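Workshop notebook, packing bench
September 14, 2026

Good morning on the bench! I finally got to start on the basket question, the one I've been putting off since January, and I'm much happier with it than I expected to be.

Background for whoever picks this up: the Grustbridge orders go out as mixed sets, and up to now everything got pulled from the shelf straight into the shipping carton. Fine for small stuff. Long boxes end up on a slant and then everything else has to be packed around them, which eats time and void fill. So the idea is to stage each set in a wire basket first, see how it sits, then move it over in the same order.

Basket is the long black mesh one. I like it a lot. You can see through the sides, so you know right away if something is lying crooked at the bottom, and the rim is low enough to get a hand over without scraping a knuckle. Fotis list says 30 of them in stores, I only took the one.

Table: the light wood-grain one with the cable hole at the back. Basket goes on the left, running back to front. Box starts in the middle. I tried it with the basket along the back edge first and hated it, too much reaching.

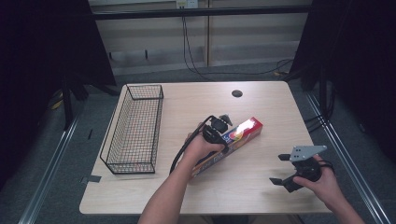

Red box, notes

Good test piece because it's long and the print makes it easy to tell which end is which (white panel on one end, red for most of the rest). Set it down on a diagonal on purpose. Square to the table it's almost too easy and it tells you nothing about the turn.

Things I want to remember:
- Turn it first, then lift. Doing both at once clips the basket rim.
- White end toward the back. Keep this the same every time or the labels end up facing all over the place.
- The red print glares under the overhead light. Annoying when reading the lettering. Try the Ingate lamp with the diffuser.
- Cardboard corners are the weak spot, so no dropping it the last inch!

Carton size

Checked the Nic Aodha cartons against the set list. Inside length is 567 mm, so the long box should go flat along one side with room for paper at the end. Fill allowance is roughly 110 g a carton at the moment and I'd love to see that come down.

Next

Two long boxes side by side, then one long and a handful of small ones. Want to do 30 sets with the basket before I say anything about speed. Also need a second basket for the right side of the table, and a better spot for the tape gun, which keeps migrating to wherever I want to put my elbow.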